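Looking After the Hand Grippers at Table 2: Frequently Asked Questions

Last updated May 22, 2024

Welcome! If you've just been given a spot at the packing table in our Lunde workshop, or you've been on it for a while and something has started to feel a bit off, you're in the right place. I've gathered up the questions people ask me most about setting up the pair of hand-held grippers and keeping them happy. - Samuele Grasso

What should I do before I pick the grippers up for the first time each day?

Start with the jaws. Open and close each pair slowly a few times with nothing in them, and listen while you do it. You're feeling for one smooth pull all the way through, with no catch in the middle. After that, run your fingers along both cables from the handle outward and look for flat spots or cuts in the jacket (the first few inches by the handle are where I find nearly all of them). Then switch on, wait for both units to show up on the Dranditz screen, and you can begin. It takes a couple of minutes once you know the routine, and I promise you'll save that time back by lunch.

The screen only shows one gripper. Is it broken?

Probably not, so please don't open it up! Nine times out of ten the plug has worked its way loose at the box. Switch off, push both plugs home until you feel the click, and switch on again. If the same side is still missing, swap the two cables over. When the fault moves to the other gripper, you have a bad cable, and there are spares in the drawer marked Skadska. When the fault stays put, put a tag on the gripper and leave it on my bench with a note saying which side it was.

How do I clean the white plates on top?

Gently, with a dry lint-free cloth, and only when they need it. Fingerprints and crumbs both cause trouble, but I've seen more plates spoiled by scrubbing than by dirt. If something sticky has landed on one, dampen the corner of the cloth with plain water and dry the plate right away. No glass cleaner, please, and no stickers or tape, even tiny ones. If a plate wobbles when you touch it, stop there and bring it over. It needs to be lined up again after tightening, and that's a bench job.

How often are the finger pads changed?

I change them at 300 hours, or sooner if the surface has gone shiny. Shiny pads slide on plastic film, and you'll notice yourself squeezing harder and harder to make up for it. Always change both fingers on a gripper together, because one new pad next to one old one pulls the packet sideways. The part number is 1114, and we order them from Ketutau in bags of 200, so you don't have to be shy about asking for a fresh set.

Where should the cables go while I'm working?

Leave yourself a loose loop, enough that you can reach the far side of the table without feeling a tug at the wrist. A tight cable tires out your arm and it's hard on the connector too. Before you reach across, have a quick look to be sure one cable hasn't crossed under the other hand.
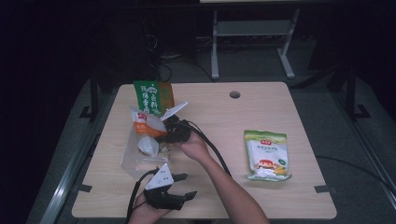

Working with both grippers among the snack packets, with the cables looping over the table.

My packets keep slipping out. What am I doing wrong?

Maybe nothing at all! Check the pads first, as above. If they're good, try coming in lower and closing more slowly, and let the fingers settle on the part of the bag with something inside it. Crumpled edges fold away from you. Tall bags can be fussy as well, so practice on one lying flat before you try one that's standing up.

Can I adjust the trigger spring myself?

I'd rather you didn't, though I do understand the temptation. The opening is calibrated with the spring as it stands, and even a quarter turn means doing the whole calibration over. If it feels too stiff for your hand, come and tell me and we'll set it together while you're holding it.

How do I put everything away?

Switch off first, then unplug by the collar and never by the cable. Coil each cable in big easy circles, rest the grippers in their cradles with the jaws open, and write your hours in the log by the door.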